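We got to Polham just after ten, which was a mistake, as everyone else in the county had had the same idea and the queue for the car park went right back to the bridge. Never mind! Once we were in, the old mill's open day was lovely — noisy, dusty and full of people who really wanted to tell you about wool.

Fengying Yu took our group through the carding room first. She had a bag of raw fleece with her and let us all pull at it (my hands smelled of sheep until teatime). There are 68 steps up to the spinning floor, and I felt every one of them, but the light up there is gorgeous.

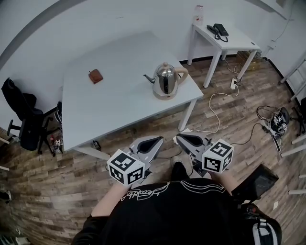 By the big white table, with a gripper in each hand.

After that we had a go at winding bobbins. Mine came out shaped like a turnip. Kevin Geraghty, who looks after the looms, was very kind about it and showed me his own first attempt, from 2000, still on a shelf in the office.

Lunch was a cheese scone the size of a hat, and then I went and bought 4 skeins of the grey-green Latness yarn, having promised I wouldn't. The mill shop takes cards now, which didn't help. If you go next August, park at the church and walk down by the river.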